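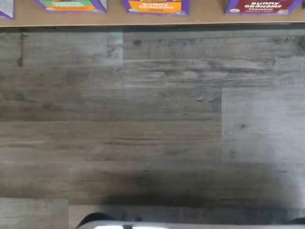
Wrist cam view, start position, Bunny Grahams on the board

kernura_dan
Posted 8th July

Starting a thread for the cracker box task because the chat keeps losing things. I'm driving the arm by remote with the Gridov handset. The job is to go from the start position to the row, take a purple box and bring it back over the planks. I did 100 demos this week and I'm not happy with them. On the approach I keep drifting sideways and correcting late, and the policy has learned to do the same. It wobbles its way in and then stops short of the board.

Has anyone had better luck moving the arm by hand for this sort of thing?

Fulgencio Sotomayor
Yes. Put it in free mode and push it by the wrist. You feel when the fingers touch the cardboard and you ease off. With a handset you're guessing from a video feed. I'd throw the 100 out and do fewer by hand.

slowjoint
Disagree with throwing them out. Late corrections are still corrections. If every demo is a perfect straight line, the arm has no idea what to do when it ends up off the line. Keep them and cut the really bad ones.

Fulgencio Sotomayor
A correction is fine. The same wobble in every run is a habit, and it'll copy the habit.

Atif Kazmi
My trouble with hand guiding is your own arm and sleeve get in the camera view. We had a set from April where the policy only worked with a person standing beside it. Remote is slower but the pictures match what the arm sees when it's on its own. I'd stay remote and turn the handset speed down.

What is your speed set to, Dan? And can you post a view from nearer the boxes?

kernura_dan
Speed is on 10, whatever that means on a Gridov. View from nearer is below, with the crackers on the left and the chocolate ones on the right.
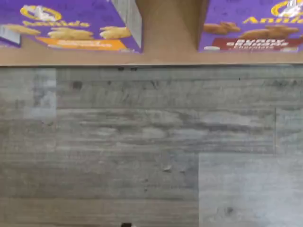
Closer to the boxes, chocolate on the right

Atif Kazmi
Ten is the factory setting and it's too quick for box work. Try 5.

Also, both of those are the same purple. If you're asking for the chocolate one by name, the dark red label along the bottom is a big part of what it has to go on, plus the brown bunnies. In your first shot the tops of the boxes are out of view, so from back there it's mostly going by the label. I'd pause for a second once the rabbit logos come into view, then commit. Do it the same way each time.

slowjoint
I wouldn't pause. Pauses in the demos turn into an arm that sits there forever. Slow down through that part but keep moving.

Atif Kazmi
Fair, we've had that happen too. Slow is better than stopped.

bhutto_bench
Is the shadow on the floor a problem? It's pretty dark in the first one.

kernura_dan
Haven't looked at that. The lights are the same for every run so I left it alone.

bhutto_bench
I'd do some with a lamp on the other side. Ours fell over completely when we changed the bulbs, and I mean the same task, same boxes, different colour of light.

Fulgencio Sotomayor
Agree on the lamp. Still say do it by hand. You can replay the hand-guided path with no one near it and record the camera on the replay. That takes care of Atif's sleeve.

Atif Kazmi
If the box hasn't moved, sure. Ours usually had.

kernura_dan
OK. Going to try a new batch at speed 5, no pauses, half of them with a lamp. Then a small hand-guided batch with replay so we can compare. The old ones are still in the Kasis folder under 2131 if slowjoint wants to go through and cut the bad ones.

slowjoint
Send me the link and I'll have a look tonight.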